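Thema: Alter Tower, RAM einsetzen, zuerst auf Übungsbrett oder gleich am echten Board?
Forum Vellberg Schrauberecke > Hardware > Einbau und Umbau

kevham49
Guten Abend zusammen,
ich bereite für unseren Bastelraum einen Nachmittag im Juli vor. Die Teilnehmer sollen lernen, wie man Arbeitsspeicher und Prozessor einsetzt. Es gibt ein graues Übungsbrett, das dem Mainboard nachgebildet ist, und einen alten Tower mit grünem Board. Meine Frage: Soll man zuerst auf dem Übungsbrett arbeiten oder direkt im Gehäuse? Ich bitte um Nachsicht für mein Deutsch, es ist nicht meine Muttersprache.

Peixoto
Direkt im Gehäuse. Auf einem Übungsbrett fehlt alles, was die Arbeit schwierig macht: die Kabel, das Netzteil, der Laufwerkskäfig, wo man mit der Hand immer anstößt. Wer es nur auf dem Brett gelernt hat, steht nachher vor dem Tower und weiß nicht, wohin mit den Fingern.

lötzinn_3
Da bin ich anderer Meinung. Anfänger drücken entweder viel zu schwach oder mit dem ganzen Körpergewicht. Bei mir sind in einem Kurs 2 Boards kaputtgegangen, beide Male verbogene Kontakte im Sockel. Auf dem Brett kostet ein Fehler nichts.

kevham49
Danke für die beiden Antworten. Der Prozessorsockel macht mir auch die meisten Sorgen. Beim Speicher denke ich, dass die Kerbe im Modul genug hilft — man muss nur vorher hinschauen, auf welcher Seite sie liegt.

Peixoto
Viele schauen eben nicht hin. Lass sie zuerst beide Verriegelungen am Slot prüfen. Und falls es bei euch Slots mit Clip nur an einer Seite gibt: dort ist es für Anfänger schwieriger zu erkennen, ob das Modul ganz sitzt.

wudari
Ich würde den Tower flach auf die Seite legen, offene Seite nach oben. Im Stehen drückt man gegen das Board und der ganze Kasten wandert über den Tisch. Die Kabelbündel vorher mit Klettband zur Seite binden. Netzstecker ziehen muss ich hoffentlich nicht schreiben.

lötzinn_3
Doch, bitte immer schreiben. Und den Lüfter erst montieren, wenn der Speicher sitzt, sonst kommt man bei manchen Boards an den ersten Slot nicht mehr gut heran.

Peixoto
Das mit dem Lüfter stimmt, dem Rest widerspreche ich weiter. Ein gebrauchtes Board für Übungen bekommt man fast geschenkt. Was kostet dagegen so ein Nachbau?

kevham49
Das Filament war noch vorhanden, aber der Druck hat lange gedauert, das gebe ich zu. Ich habe mich jetzt so entschieden: zuerst Brett, danach Tower, jeder macht beides. Der Tower liegt flach, wie wudari geschrieben hat. Ich hänge noch Bilder an.
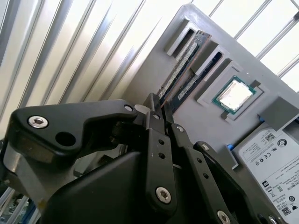
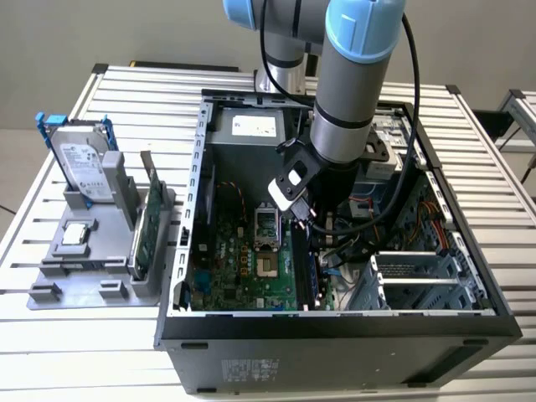
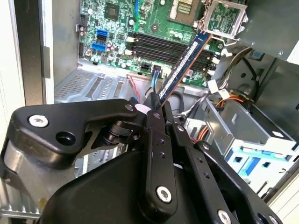 Bild 1: Übungsbrett mit Speicher und Prozessor. Bild 2: der offene Tower. Bild 3: blaues Modul bei den Speicherslots.

wudari
Auf Bild 3 ist der Hebel am Sockel offen. Den würde ich beim Üben mit dem Speicher lieber schließen, damit niemand daran hängen bleibt.

kevham49
Guter Hinweis, ich schreibe es in meine Anleitung.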